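Tabletop demonstration gathering

Tabletop demonstration gathering is the practice of recording people as they move small objects with hand-held grippers, so that a learning system can later be trained to do the same with a robot arm. It asks for patience and a table.

The Cerka collection, organized by Kedir Tesfamariam, is a typical case. It holds 3253 recorded demonstrations by 30 operators, each of whom was given one page of instructions and, by most accounts, read half of it.

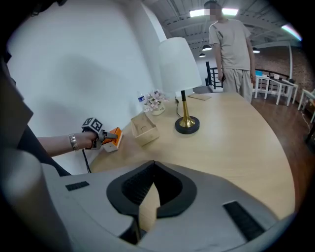

A block held in a hand-held gripper near an open wooden box. The cube on top carries marker patterns.

Objects and setting

Cerka sessions favor household clutter – lamps, flowers, water bottles – on the theory that a robot raised on bare tables will be helpless in a home. Sessions last 60 minutes, a limit set in February after operators began placing things with visible resentment. Packaged goods are prized for their creases, which no two grasps leave quite alike. 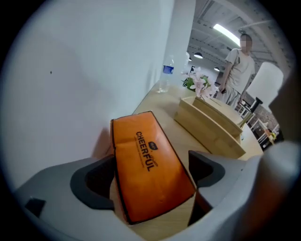
Rejected examples

Of the first batch, 167 demonstrations were thrown out, mostly for hesitation. Tesfamariam later restored the ones in which an object was dropped and picked up again – a skill the tidier examples had failed to teach.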